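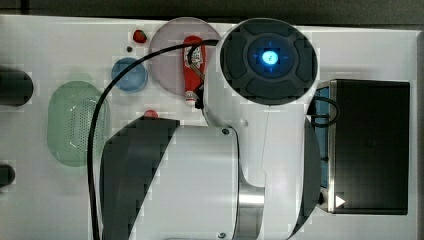
Week 10: Visit to the Dultano robotics lab
Notes prepared by Ayten Kaplan

The visit is on Friday, November 14, 2025, and takes the place of the tutorial. Meet at the front desk. Lenni Ikonen will run the demonstration, which is on tabletop handling of kitchen items.

Before you go, read section 2 of the manipulation notes, on grasp choice for rigid and soft objects. A squeeze bottle and a colander don't call for the same approach.

During the demonstration, write down:
- which joints move first on the approach
- where the cable sits as the arm reaches across the table
- how the gripper meets each object

Stay behind the yellow line while the arm is powered. Closed shoes are required.

A one-page write-up is due at the next lecture. Label your sketches and use metric units.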